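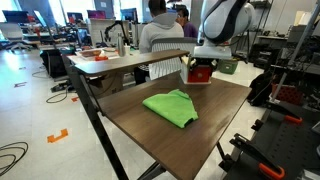
# Cloth-folding arm gets its own table at Nundora workshop

September 2019

The big white arm at the Nundora shared workshop has a new job, and it involves laundry. Members of the Sirnari build group have spent the summer teaching it to pick up, fold and put down a single microfibre cloth, and they have just passed 348 logged attempts. If you've been in for the laser cutter or the sewing machines lately you have probably seen the bright green cloth on the brown table and wondered what was going on. Now you know!

The project goes by the name Nemix and was started by Emerson Coutinho, who joined Nundora to repair a bicycle trailer and got rather distracted. His first version was a little desktop arm on a kitchen worktop at home, which could drag a tea towel about but never really got hold of it. Cloth is horribly difficult for a machine. A box stays the shape of a box wherever you put it, while a cloth slumps and creases and comes back looking different every time you let go.

"I'd get one lovely fold and run through to tell everyone, and by the time I'd got them into the kitchen it couldn't do it again," says Emerson. "At home I had one arm, one cloth and a very patient family. Having a proper arm and other people to argue with has made all the difference."

The build has cost the group 2,561 pounds so far, paid for out of members' own pockets and a very well attended cake and components sale in the spring. Most of that went on the gripper, on cabling and on the mounting plates, several of which were made twice. The table was picked for its plain top and its low price. Its raised back shelf looked like a nuisance at first, but the group now quite likes having it there as a test of how well the arm keeps out of the way of things.

## Why one green cloth?

Mostly for the colour. The software has to pick the cloth out from whatever it happens to be lying on, and lime green against dark brown wood grain is about as kind a combination as you could ask for. The group did try a grey duster in the early weeks. It went badly, and the duster has been returned to cleaning.

A run begins with the cloth laid flat or dropped in a heap, depending on what is being tested. The arm looks, picks a spot near a corner, closes its fingers and lifts. The lift is still the weak point. Too high and the fingers shut on air, too low and they press into the tabletop and the arm stops itself. Mel Pacheco has taken charge of this part and has been nudging the approach height up and down by tiny amounts for weeks, with a notebook full of pencilled numbers to show for it.

The first 200 attempts were done with a person steering the arm by hand control, so that there would be something sensible to learn from. Since then the arm has been making more of its own decisions, with somebody always standing by the stop button. The results are wonderfully uneven. Some folds come out tidy enough to put in a drawer, others look like a dropped sandwich, and a good many finish up as a fair sort of rectangle with one corner gone astray. Everybody has a favourite.

There is a second view as well, from a small camera down at the wrist. It looks out past the gripper's own fingers, so the cloth sits in the gap between them or slips behind the hardware as the arm moves. The group finds it very useful for working out why a grasp missed. It also takes in a fair bit of the workshop beyond the table, orange-handled clamps included, and the software has to learn to leave all that alone.
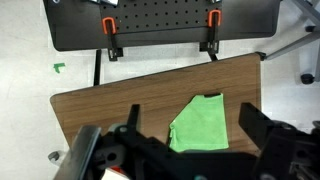

## What's next

There is plenty on the list before the winter. The gripper fingers are due for softer tips, which Pacheco hopes will let them press down on the table a little without upsetting anything. After that comes a second fold, and then a second cloth. Two cloths touching each other is a whole new headache and the group can't wait to get stuck in.

Emerson would also like to get the lighting sorted. The workshop gets marvellous daylight through its big windows, and the overhead lighting bounces off the tabletop in a pale streak that moves as the day goes on. Evening sessions have been steadier, though colder, and the tea runs out faster. A matt covering for the table is being tried next, if a piece of the right size can be found.

An open session is planned for November, when visitors will be able to set a cloth down however they like and see what the arm makes of it. The group wants another 200 attempts in the log by then, this time with different people laying out the cloth, so if you can crumple something you are qualified to help. No robotics knowledge is needed. Children are welcome with an adult, and long hair should be tied back near the arm.

## Joining in

The Sirnari group meets at the brown table most evenings when the workshop is open. Do say hello, but please stay outside the coloured tape on the floor while the arm is moving, and don't shift the table or the black bench with the clamps on it. Both positions are measured, and an accidental bump means an hour of setting up again.

Anyone with experience of soft moulding, or with a stash of bright single-colour cloths they no longer want, should leave a note in the Nemix tray by the signing-in book. Red, yellow and blue would all be very welcome. Nothing patterned for the moment, although Emerson already has his eye on a tartan tea towel.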